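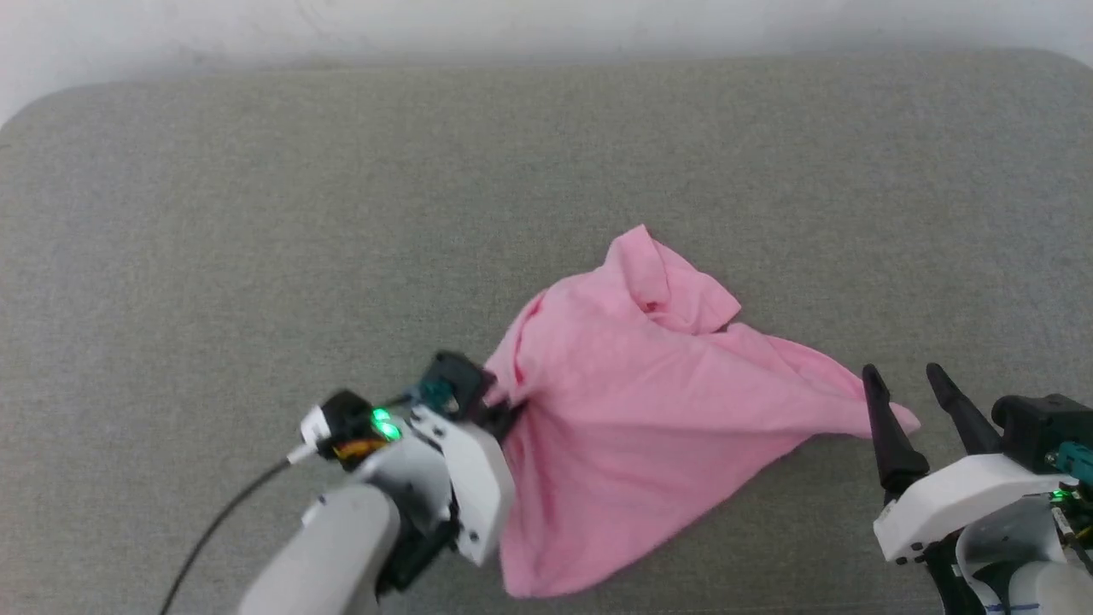

4. Grasp Loss and Silent Failure in the Folding Trials

4.1 Background to the fault

The folding trials at the Mernutbridge laboratory were designed to measure how reliably a two-armed mobile robot could pick up, spread and fold a single piece of household cloth placed on a soft, upholstered surface. Of 1,583 trials attempted under the final version of the controller, 241 ended in a failure of some kind. Most of these were ordinary and had been expected: a cloth was dropped, a corner was missed, or the planner ran out of time. This section deals with a smaller group of 56 trials in which the robot reported a successful grasp, carried on with the fold, and entered a successful result in the log when the fold had not been made. We refer to these as silent failures.

Silent failures matter more than their number suggests. A dropped cloth that is reported as dropped can be picked up again by the recovery routine. A dropped cloth that is reported as held leads the robot to perform the rest of the fold on nothing, and in several trials the arms closed on the upholstery instead. In one trial in February a fingertip caught the seam of the seat cover and the arm continued to pull until the joint torque limit was reached. No person was within reach of the arms and no injury occurred, but the event was recorded as a safety matter and the trials were suspended for nine days while it was examined.

4.2 How a grasp is confirmed

The controller, which is built on the Wisisum planning library, treats a grasp as confirmed when two conditions are met. The first is that the motor current in the gripper rises above a set threshold while the fingers are closing. The second is that the final gap between the fingers is larger than the gap recorded when the gripper is closed on nothing. Both conditions are tested once, at the end of the closing movement. Neither is tested again until the next planned release.

This method was inherited from earlier work with rigid objects, where it had performed well. A box or a cup holds the fingers apart by a wide margin, and an object of that kind is rarely lost without a clear change in finger position. Thin cloth is a harder case. A single layer of cotton keeps the fingers apart by less than the repeatability of the position sensor, so that the second condition carries almost no information. In practice the decision rested on motor current alone.

The problem is made worse by the nature of the surface. When a gripper closes low over a padded seat, the fingertips press into the covering and drag a small amount of it between them. The motor current rises in much the same way as it does when cloth is taken up. The two cases could not be separated by any single threshold that we tried.

4.3 Observations from the wrist camera

Video from the wrist camera was stored for every trial but was not used by the controller. After the February event, the recordings for all 56 silent failures were reviewed independently by Kadir Kocabaş and Charmaine Venter, together with an equal number of trials in which the fold was completed. The reviewers were asked to record the shape of the cloth at the fingertips at three moments: on closing, at the start of the lift, and at the end of the first transfer.

The reviewers agreed on the large majority of recordings. Where they disagreed, the recording was viewed again by both and a joint decision was entered. Two patterns were found.

In the first pattern, the fingers closed on a corner and a small gathered pleat formed between the tips. The pleat was visible to the wrist camera at the moment of closing and could be followed from one image to the next. Where it grew narrower during the lift, the cloth was nearly always lost before the transfer ended. Where it kept its width, the cloth was nearly always retained. A pleat of the kind the reviewers were looking for can be seen in Figure 3, where the corner of a pink cloth is held between the fingertips and the folded border of the cloth runs down towards the grip.

In the second pattern, no pleat formed at all. The fingertips came down beside the border of the cloth and closed on the seat covering, or on a single flat layer that slid out as soon as the arm moved. These trials were the more serious, as the arm was then attached to the furniture or to nothing, and the controller had no means of telling which.

Figure 3. Wrist camera view of a corner grasp on pink cloth, showing the gathered pleat at the fingertips.

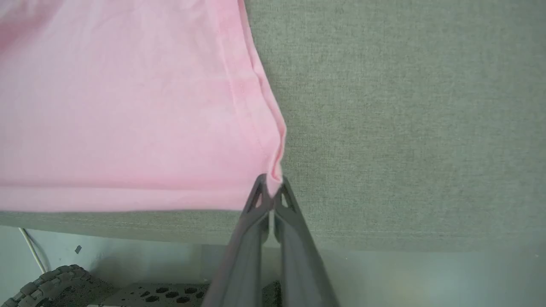
4.4 Contributing causes

Three causes were considered. The first, wear of the finger surfaces, was examined by fitting new fingers and repeating a block of trials under the same conditions. The rate of silent failure did not change in any way that could be told apart from chance, and wear was set aside as a main cause. It may still contribute over longer periods than those covered by this study.

The second was the height at which the gripper closes. The planner takes the height of the seat from a depth map built at the beginning of each trial. A padded surface gives way under load and recovers slowly, and after a run of trials on the same cushion the true height near the centre could differ from the mapped height by several millimetres. In the later trials of each session the fingers tended to close too high and missed the lower layer of the cloth. An operator's habit of straightening the cushion between sessions restored the surface and concealed the trend for some weeks.

The third was timing between the two arms. The controller allows the second arm to begin its approach as soon as the first arm reports a confirmed grasp. If that report is wrong, the second arm moves towards a corner whose position has been predicted from a cloth that is no longer held. The prediction error then grows with each step. Of the three, this was the cause most directly linked to contact with the furniture, and it was present in the February event.

We consider that the second and third causes acted together. An error in height made a false confirmation more likely, and the early start of the second arm turned a false confirmation into an unplanned contact.

4.5 Changes made

The controller was altered in four respects before the trials were resumed.

The depth map is now rebuilt before each grasp, at a cost of a few seconds per fold.

The grasp is tested again after a short vertical lift of 20 millimetres, using the wrist camera to check that a pleat is present and that its width has not fallen since closing. If the check fails, the fingers are opened and the arm returns to its starting position.

The second arm is held still until the first arm has passed the lift test. This lengthened the average trial, and members of the Jedaletti group, who share the platform, have asked that the delay be made adjustable. We have not yet agreed to this for work on upholstered surfaces.

The torque limit during the transfer stage was lowered to a value that will not pull a seat cover out of place. The former limit had been chosen for lifting loads much heavier than any cloth and had not been reviewed when the task changed. This was an oversight in our own procedure. The laboratory's start-up checklist now requires that torque limits be confirmed in writing whenever the task or the work surface is altered.

4.6 Results after the changes

A further 2,000 trials were planned, and these are still in progress at the time of writing. In the part completed so far, the new lift test has stopped a number of trials that the old method would have allowed to continue, and no arm has made sustained contact with the furniture. Silent failures have not been removed entirely. Those that remain occur mostly in the final fold, when the cloth is already several layers thick and a pleat is difficult to see against the layers behind it.

The lift test also rejects some grasps that would have held. Venter's review of the rejected trials suggests that most of these are cases where the pleat was hidden from the camera by one of the fingers - a fault of viewing angle that might be reduced by moving the camera mount. The Qiu mount, which places the camera further to one side, has been fitted to a single arm for comparison.

4.7 Limits of this analysis

The trials were carried out with a small set of cotton cloths on one type of seat. Heavier fabrics form larger pleats and may be easier to monitor, while slippery fabrics may form none. The reviewers knew which recordings came from failed trials, and their judgments of pleat width should be read with that in mind. A second review, in which the outcome is withheld, has been arranged.

The count of 56 is also likely to be low. It includes only trials in which the mismatch between the log and the state of the cloth was noticed by an operator at the time, or was found later when the overhead recordings were sampled. Trials logged as successful and never sampled have not been checked, and the success rate given in Section 3 should be treated as an upper bound until that work is done.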